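Aug 4, 2024

The residents' association of Clesby Court has asked me to set down, in my capacity as secretary, the position regarding the shared kitchen. I do so on my own blog, as the association has no website.

The kitchen was opened in December for the use of all 7 households on the ground floor. The running cost to date is £387, of which £200 was met from the reserve. The remainder was divided equally between the households, and all payments have been received.

Members are reminded that crockery and cleaning items are held in common. They should be washed after use and put back before the room is locked at night. Items left out will be placed in the cupboard beneath the window. 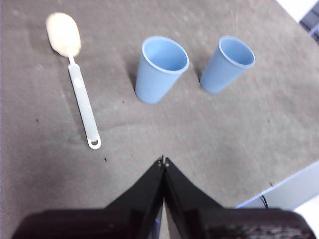
A proposal to extend the opening hours was received from Mr Damián Barrera. It was discussed at length and a decision was put off until the next meeting. I was in favour, and remain so. Those who work late shifts have at present no fair use of a room they help to pay for.

Mr Tiburcio Ledesma has agreed to hold the second key. Requests to borrow it should be made to him in writing, with one day's notice. The earlier practice of leaving the key under the mat has ended.

Comments on the draft rules may be left below this post or handed to me in person. I shall read them out at the meeting, without names where this is preferred.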